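3.2 Materials and storage conditions

Baskets were obtained from two workshops, one in Cadero and one in Plelinby, and were stored flat on open shelving for 7 days before testing. Both workshops weave in a regular over-under pattern and finish the rim with a braid. Cord diameter was measured at the floor, the side wall and the rim. Mass was recorded at the start and end of storage, and any basket with a broken strand in the floor was withdrawn.

Rim stiffness was treated separately from wall stiffness. Earlier work on the Masilela samples combined the two values, which hid the effect of the braid on the way a loaded basket changes shape.

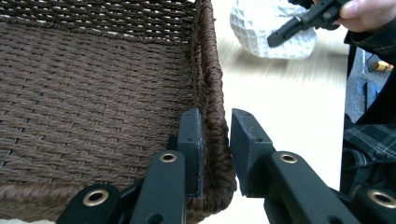

Figure 2. Dark brown basket with woven floor and thick braided rim. Loose fibers are visible on the rim cord.

Why was the rim tested apart from the wall?
The rim carries most of the sideways load when a basket is lifted from one side, and its braid stretches at a different rate from the flat weave. A single combined value would understate wall movement at low loads.

Load was applied in steps up to 200 N, with a rest period between steps. Displacement was logged with the Drallix software, giving 2,042 readings over the full series. Readings taken during the rest periods were kept in the data set but left out of the stiffness fit. Baskets from Plelinby were tested in April, and those from Cadero in the following month, under the same room settings. The order of testing within each group was random.

Stiffness was taken as the slope of the load-displacement curve between the second and fifth load steps. Results for the rim are given in Section 4.1 and those for the wall in Section 4.2.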